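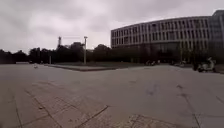
The Slow Walk Back

I took up walking again the way some people take up smoking again, which is to say I had one at a party and then I was on a pack a day. The party was my cousin's wedding reception, the band was loud, and I went out to the parking lot for some air and came back an hour and a half later with my good shoes ruined. My aunt thought I'd left with somebody. I'd been as far as the feed store!

That was in March. By summer I was doing it every evening, and by fall I had opinions about socks.

I should say where I was starting from. For eleven years I drove to work, drove home, and drove to a gym where I walked on a belt in front of a television showing other people cooking. I have a very clear memory of circling the gym lot for a closer space. I'd have told you I was a fairly active person. Then the office closed, the job moved into my spare bedroom, and the gym card stopped working because I'd stopped paying for it, and one day I noticed that my whole world was a hallway with a coffee maker at one end.

So, walking. My first rule was that there'd be no rules, and my second rule was no headphones (I know). I love a podcast, but I'd get home and have no idea which way I'd gone. I'd have learned a lot about a shipwreck and couldn't have told you if the neighbors had painted their door. Without the headphones I was bored for maybe two weeks, really properly bored, like a kid in a waiting room. Then it let go of me. I started reading the stamps in the sidewalk. I found out that the hill behind the middle school is a hill, which you'd never guess from a car, and that the bakery vents its ovens out the side, so if you time it right you get cinnamon for half a block and it costs nothing.

Danylo Hutsuliak is the one who got me walking in cities. I met him because he was sitting on a wall eating a pear with a pocketknife and I asked him if the path went through. It did. He's a retired surveyor, seventy or so, and he walks for pleasure in places most people wouldn't think to: ring roads, office districts on a holiday, the back side of train stations. He has a notebook from a company called Tellus that he swears is the only one that survives being sat on, and he writes down almost nothing in it. A street name, a time. "If I write it all down I don't have to remember it," he told me, "and then I won't."

I asked him how far he goes. He doesn't know! All those years of measuring land for a living and he won't measure this. I, on the other hand, had at that point a watch that buzzed at me, and I was walking laps of my own kitchen at eleven at night to make it stop. I'd got up to 136 days in a row of hitting the number. Danylo looked at the watch the way you'd look at somebody's rash. He never told me to take it off. I took it off on day 137, or what would have been day 137, and put it in the drawer with the takeout menus, and I slept like a log.

Let me talk about shoes for a second, because everybody asks. I've been through a lot of them. I bought a pair of Wuretti trail runners on a friend's say-so and they were wonderful on dirt and made a sound like a duck on tile. I bought boots. The boots were a mistake, or at least they were a mistake for me, a person who mostly walks past dry cleaners. What I wear now is an ugly gray pair with a wide toe that I found on a clearance rack, and I've bought the same ones twice since. My real advice is to buy the socks first, wear them to the store, and go late in the day when your feet have swelled up. Ignore the color. You'll be looking at other things.

And get a decent rain jacket. Mine's a Fluvex, secondhand, with somebody's initials in the collar, and it has changed my life more than the shoes have. I used to check the forecast and cancel myself three days out of seven. Now I go regardless, and I've come around to liking the bad days best. Hot blue afternoons are for sitting down. Give me a low gray sky and a bit of wind and I could walk until supper. You don't squint. You don't sweat through your shirt. People mostly stay home, and the ones who are out tend to nod at you, like you're both in on something.

Big open city squares are especially good on a day like that. I used to think of them as the boring part, the bit you cross to get to the bit with the shops. Danylo says you should cross every square twice, once along the side and once straight through the middle, and that they're two different places. The first time I tried it I felt silly, a grown woman marching across an acre of paving on purpose. But he's right. Along the side you're looking at doors and windows and what's for lunch. Out in the middle there's just a whole lot of sky, and the buildings back off and get small, and you can hear your own feet.

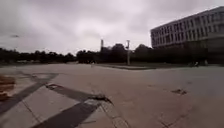 Gray skies, big square: good walking weather.

The other thing about a square is that it's hard to hurry in one. I've tried. On a sidewalk you can get up a good head of steam and feel like you're getting somewhere, because stuff keeps going by. On a wide stretch of stone the far side just sits there. You walk and walk and the trees are the same size. It used to make me itchy. These days I think it might be the closest I get to meditating, which I'm terrible at (I once fell asleep in a class and woke up to everyone else putting their mats away).

I get letters when I write about this, and the most common one goes: that's lovely, but I have two kids and a job and where exactly am I supposed to find the time? Fair. I don't have kids and I'm not going to tell anyone to get up at five. What I can tell you is what a few readers told me. One woman parks at the far end of her daughter's soccer complex and walks the fence line for the whole practice, every practice, and says she's now on first-name terms with all the dogs. A man who works nights at a hospital does the parking garage ramps, up and down, before he drives home. A couple wrote in to say they have all their arguments on foot now. You can't see each other's face so well, side by side, and sooner or later you need to cross a road and have to cooperate.

I tried that last one with my sister. We were supposed to be settling what to do with Mom's piano, and we went so far out along the canal that we had to get a cab back. We still haven't settled the piano. We did have lunch at a place called Ait Ali, though, a tiny room with six tables and a lamb stew that I think about more often than I should, and we'd never have seen it from the car. It's down a flight of steps, with a handwritten menu in the window. She's gone back without me, which I consider a betrayal.

What about getting lost? I'm all for it, within reason. I carry my phone, switched off, at the bottom of the bag under the sandwich. I carry a paper map when I can get one, and tourist offices still hand them out if you ask nicely. If I have a whole day I'll pick something on the edge of the map and aim for it loosely. A water tower's good. So is a cemetery, since they nearly always have a bench and a faucet. I tell someone what direction I'm headed in. I don't walk places that give me a bad feeling, and I don't try to argue myself out of the bad feeling either.

My knees, since you're going to ask, are fine. They were worse when I was sitting down. My doctor (who is about twelve) was pleased with my numbers this year and wanted to know what I'd changed, and when I told her she typed for a long time, and then she asked if I'd thought about adding some light weights. I said I carry a sandwich. She typed that too, I think.

I did cave and get the watch out of the drawer once. It was last month, and I'd done a long one, out past the reservoir and home by the county road, and I wanted to know. I'd forgotten to charge it, of course. It showed me the little lightning bolt and went black, and I stood there in the kitchen in my wet socks, a bit annoyed. Then I made toast.

Danylo's off somewhere flat this winter. He sent a postcard with a street name on it and a time, 4:10, and nothing else. I've put it on the fridge. I looked the street up, and it's a bus depot.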